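Tellow Household Words: README

Version 2
Last updated 13/09/2020
Maintained by Trefor Rees

What this is

Tellow is a word list of everyday household vocabulary as used in the Plekcombe district, with notes on pronunciation, older variants and who uses which. It covers furniture, kitchen gear, laundry, bedding, the shed and the yard. It does not cover farming, food or clothing, except for the handful of clothing words that turn up in laundry entries.

The list has 3,000 entries. Of these, 2,000 have at least one sample sentence. The remainder have a headword, a gloss and a source code only.

Where the words came from

Two sources were used. The first is the Prosser notebooks, a set of handwritten exercise books kept by a schoolteacher who wrote down what her pupils called things at home. The second is a round of recorded interviews carried out in Plekcombe and at Nunulari, mostly with people over 60 who had lived in the district since childhood.

Notebook entries carry the source code P. Interview entries carry the code N. Where a word is in both, the code is PN and the notebook spelling is given first.

The Prosser spellings are her own and aren't consistent. She wrote "safe" and "meatsafe" on facing pages for the same article. We have kept what she wrote in the field called orig and put a standard spelling in headword.

Files

words.csv is the main list, one row per sense
sentences.csv has the sample sentences, keyed to words.csv by entry number
sources.txt lists the source codes in full
changes.txt records corrections since version 1
pictures is a folder of illustrations for the furniture and storage section

All text files are UTF-8. The CSV files use commas, with double quotes around any field that contains one. If you open them in a spreadsheet, import the entry number column as text or the leading zeros will go.

Fields in words.csv

entry: five-character entry number
headword: standard spelling
orig: spelling in the source, if different
pos: part of speech
gloss: short definition in plain English
room: kitchen, laundry, bedroom, lounge, shed, yard or general
source: P, N or PN
label: old, current, children's, joking or blank
note: anything else

The room field shows where speakers said the thing was kept, so a few entries look odd. Copper is under yard for some speakers and laundry for others, and has a row for each.

Labels

A word is labelled old if speakers said their parents or grandparents used it and they didn't. It is labelled current if at least one speaker used it unprompted. Blank means we couldn't tell, and covers most of the notebook material. Please don't read blank as current.

Cupboard words

This section gets the most questions. District speakers separate a cupboard (built in, or too heavy to shift), a press (tall, for linen) and a locker (low, with doors, can be carried by one or two people). Cabinet was used by younger speakers for almost anything with doors. Older speakers kept it for the good china. Dresser always has open shelves above. A drawer over doors did not change the name for anyone we asked.
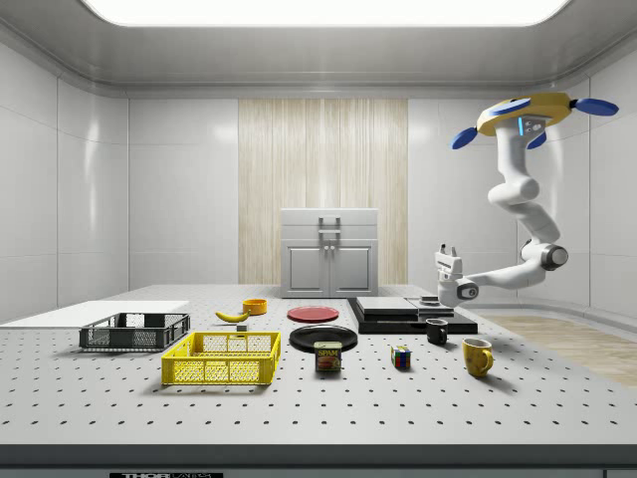
Fig. 1. Small white cabinet with two lower doors and dark knobs (computer-rendered).

The words for parts of furniture are in the same section. Knob and handle are kept apart by most speakers, knob being round and handle being anything you can get your fingers behind. Pull as a noun appears only in the N material.

Known problems

Sample sentences from the notebooks were sometimes tidied by the teacher before she wrote them down. Those with corrections visible on the page are marked T.

The shed entries are thin. Several tool words were collected without a proper gloss and say only "a tool" or "kind of spanner".

Pronunciation is given as a rough respelling, not in phonetic script. Vowel length is not marked. The colour words attached to enamelware (cream, green-and-cream and so on) have not been checked against the recordings.

Duplicates remain between kitchen and general. We cleared the worst of them in February, and the merged entry numbers are listed in changes.txt. Old numbers have not been reused.

Recordings

The audio is not included. Speakers agreed to the words being published but not the tapes, and names have been removed from all sentences. Place names have been left in.

Use

You may copy, print and adapt the list for teaching, study or your own interest. Please credit it as the Tellow word list, Plekcombe, and give the version number. If you change any glosses, say so in your copy.

Corrections

Send corrections to Trefor Rees with the entry number, the field and the change you want made. Additional words are welcome if you can say who used them and in what decade. Words taken from printed dictionaries won't be added.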